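Three weeks in with the Fasar arm

February 24, 2021

Quick one tonight, well, quick for me. People keep asking in the comments whether the Fasar kit is worth the money and I keep saying "post coming". So, post.

Background for new readers. I rent a bench at Sala, the shared workshop, and I've been after an arm with a real hand on it for ages. Not a two-jaw pincher. Fingers. Zusa sells the Fasar as a kit, either bare parts or "part built", and I went for part built because I have a job and a back that hurts. You also get 20 support tickets and one remote setup call. More on the call in a minute.

Price. No I'm not posting what I paid, there was a reseller discount and it'll only start a fight. List price is on their site. Less than a used car, more than a good one of anything else on my bench.

Putting it together. The manual is 132 pages and maybe a third of that is safety stuff in small print. Read it anyway. The rest is decent – clear drawings, torque values where you want them, and a parts list that matched what was in the box. Only real snag was the wrist cable. Manual says route it before you close up the forearm, but says it two pages AFTER the closing up step. So I closed it up. Opened it. Closed it again. Tullio Pace did exactly the same with his, same page, so it's not just me being thick.

The hand itself is nice. Fingers have no slop I can feel when it's powered, and the hardware on the side of it is proper screws you can get a driver on. I was dreading little clips. Anything I've had to open so far I've opened with one driver and gone back to work.

The setup call. Booked it for the morning, got Graziella Lo Presti from their support side, and she was great. Patient. Shared her screen, had me jog each joint through its range one at a time, wrote down the offsets as we went, emailed me the file after. Ninety percent of what I know about this thing I learned on that call. If Zusa ever cut it from the package I'd knock a lot off the score.

Low reach is what I bought it for. My whole plan is things at floor level, because that's where the stuff I drop ends up and where I don't want to bend. The brochure has a drawing of the arm tucked under itself with the hand near the ground and I wanted to know if that was a real pose or a marketing pose. It's real. Took some fiddling with the elbow limits, the defaults are very cautious and it just stops and beeps at you. 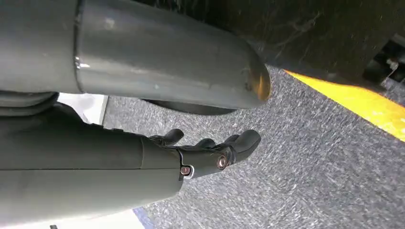
Nabil Qudah wrote in under the last post that he'd had his Fasar since July and that the low poses were the reason he nearly sent it back, that with the factory limits it refuses half of them and with the limits opened up you have to watch the self-collision setting like a hawk. His advice was to move the limits a little at a time and save a profile after each change, so there's always one to go back to. He also said the fingertips are the first thing to order spares of.

All of which I wish I'd read before I started, thanks Nabil. I did it in one big jump, got a collision warning, and spent an evening figuring out which number I'd changed. Do it his way. Fingertips are in the basket.

Software. Hmm. It's fine? The app looks like it was drawn in 1970 but everything is where you'd guess. Recording a motion is easy, you press the thing, move the arm by hand, press the thing again. Editing a motion after is miserable. You get a list of points with no names and if you want to change one in the middle you step through all of them. Mirko Piras has a script that turns the list into a spreadsheet and back, and I've been using that insted. Works for me. Should be built in.

Updates: one so far. It wiped my saved profiles. There is a warning about this. It's in the release notes, in the last line, and yes I clicked through.

Noise is better than I expected. A soft whine on the big joints, some clicking from the fingers when they close. You can talk over it. The Rivov arm I borrowed last year sounded like a blender full of spoons and I had to wait for everybody else to go home before I ran it.

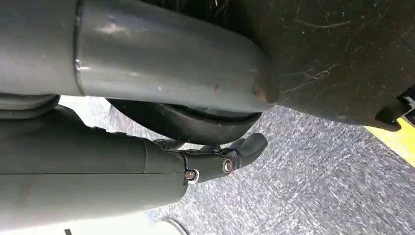 Speed next. I've mostly run it at 7 on their dial, which is their own suggestion for learning poses. Above that the arm is still accurate but I get twitchy standing near it, and I like my shins. Slow is slow though. If you want to clear a floor in a hurry get a broom.

Grip I can't score fairly yet. Soft stuff, good. Cardboard, good. Anything small and slippery I'm still messing with the finger force settings and I don't trust my own numbers. Settimio Russo reckons the force curve is too steep at the bottom end and he's got a ticket open, so I'm waiting to see what they tell him before I burn one of mine.

Things I'd change. Cable step in the manual. Names for points in the app. A longer power lead, the one in the box is a joke. And ship the thing with a spare set of tips, come on.

Would I buy it again – yes, part built, with the call. Would I buy the bare kit? No. Too many places to go wrong on your own, and the offsets alone would have eaten my week.

Next post will be grip settings, if the ticket comes back. Leave questions below, I'll get to them when I get to them. Also if someone at Sala has my long hex driver please put it back on my bench, no questions asked.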